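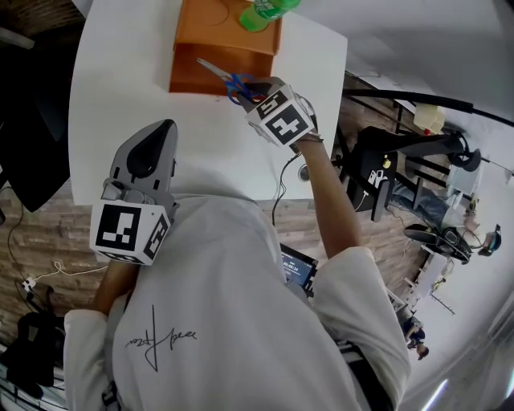 핸드헬드 그리퍼 작업대의 장비 계획

핸드헬드 그리퍼 작업대의 장비 계획은 사람이 손에 그리퍼를 들고 물건을 다루는 동작을 기록하기 위하여 필요한 장비를 정하고, 예산을 나누고, 구입 순서를 결정하는 일을 말한다. 로봇 팔을 사는 계획과 비슷한 부분이 많지만, 비용의 구성이 다르기 때문에 보통 별도의 항목으로 다룬다. 작업자가 두 손을 모두 사용하는 경우에는 양손 작업대라고 부르기도 한다.

개요

초기의 자동화 연구실에서는 로봇 팔을 먼저 구입하고, 남은 돈으로 책상과 조명, 화면 등을 마련하는 경우가 많았다. 이 방법은 로봇이 도착한 뒤에도 오랫동안 작업을 시작하지 못하는 문제가 있다. 핸드헬드 방식에서는 로봇 팔이 없어도 기록을 시작할 수 있으므로, 예산의 중심이 그리퍼와 작업대, 그리고 사람의 시간으로 이동한다.

장비 계획을 연구한 리스 벤추스(Liis Venckus)는 이 비용을 고정 비용, 소모 비용, 인건비, 공간 비용의 네 가지로 구분하였다. 이 구분은 트라르클로(Trarklow) 연구소의 구매 지침에 처음 사용되었고, 나중에 다른 기관의 문서에도 들어갔다.

구성 품목

그리퍼

양손 작업대 하나에는 그리퍼 두 개가 필요하다. 그리퍼에 흑백 무늬의 마커 큐브를 붙이는 방식에서는 큐브도 그리퍼의 수만큼 준비해야 한다. 큐브의 각 면에는 서로 다른 무늬가 인쇄되며, 같은 무늬를 두 번 주문하는 실수가 자주 보고된다. 주문서에는 큐브의 총수량만 쓰지 말고 무늬 번호도 함께 적는 것이 좋다.

두 손의 그리퍼가 반드시 같은 모델일 필요는 없다. 그러나 모델이 다르면 예비 부품도 두 종류로 보관해야 하므로 소모 비용이 올라간다.

작업대

상판은 흰색이나 밝은 단색의 매끄러운 면이 많이 쓰인다. 작업자가 서서 몸을 앞으로 숙이는 일이 많기 때문에 높이 조절이 되는 책상을 추천하는 지침도 있다. 책상의 가격은 전체 예산에서 작은 부분이지만, 배송 기간이 길어서 일찍 주문해야 하는 품목이다.

시간 표시 화면

작업자의 두 팔 사이에 태블릿이나 휴대전화 크기의 화면을 두면, 그리퍼를 내려놓지 않고 경과 시간을 읽을 수 있다. 시, 분, 초를 큰 숫자로 보여 주는 기능만 있으면 충분하며, 이미 사용하던 기기를 다시 쓰는 경우가 많다. 이 경우에도 거치대와 충전 케이블은 예산에 넣어야 한다.

대상 물건

가위, 골판지 상자, 음료수 병처럼 일상에서 쉽게 구할 수 있는 물건이 주로 사용된다. 가위와 같이 손잡이와 날이 있는 물건은 잡는 위치에 따라 동작이 크게 달라지므로, 손잡이 크기가 다른 제품을 여러 개 사 두는 것이 일반적이다. 상자는 빨리 손상되기 때문에 소모품으로 분류한다. 트라르클로 지침은 작업대 하나에 물건 30개를 기본 수량으로 정하고 있다.

예산 편성

소모 비용은 처음 계획에서 가장 많이 빠지는 항목이다. 손가락 패드, 손목 끈, 케이블, 인쇄한 마커는 모두 닳거나 더러워진다. 트라르클로 지침에서는 그리퍼 구입 금액의 20퍼센트를 예비 부품으로 따로 두도록 하였다.

인건비는 작업 시간뿐만 아니라 물건을 다시 배치하는 시간과 휴식 시간까지 포함하여 계산한다. 빌리크(Bilyk) 작업실의 계획서에서는 한 번의 동작을 기록하는 시간보다 다음 동작을 준비하는 시간이 더 길게 잡혀 있다. 이 계획서의 목표는 기록 2000건이었으며, 계산에 준비 시간을 넣은 뒤에 작업대 수가 늘어났다.

공간 비용은 한 방에 작업대와 사무용 책상을 함께 두면 줄일 수 있다. 다만 이 경우에는 의자가 지나가는 통로와 바닥 케이블의 위치를 평면도에 미리 표시해야 한다.

구입과 임대

그리퍼를 임대하는 방법은 기간이 짧은 과제에서 사용된다. 릭섹스(Rirkex)와 브루르나르드(Brurnard)는 서로 다른 조건으로 임대를 제공하는데, 릭섹스의 계약에는 마커 큐브가 포함되고 브루르나르드의 계약에는 포함되지 않는다. 따라서 월 요금만 비교하면 잘못된 결론이 나올 수 있다. 파손의 책임이 누구에게 있는지도 계약 전에 확인해야 할 사항이다.

구입의 경우에는 먼저 작업대 하나를 완성하여 시험하고, 그 결과를 보고 나머지를 주문하는 단계적 방법이 널리 쓰인다. 회계 연도가 6월에 끝나는 기관에서는 두 번째 주문이 다음 연도로 넘어갈 수 있으므로 시험 기간을 짧게 정한다.

비판

핸드헬드 방식의 예산이 로봇 팔의 비용을 나중으로 미루는 것에 불과하다는 의견이 있다. 기록한 동작을 실제 로봇에서 확인하려면 결국 팔이 필요하기 때문이다. 벤추스는 팔의 구입 시기를 계획서의 첫 장에 적어 두는 방법을 제안하였다.

같이 보기

엔드 이펙터
기준 마커
총소유비용

이 문서는 2021년 12월 8일에 마지막으로 편집되었다.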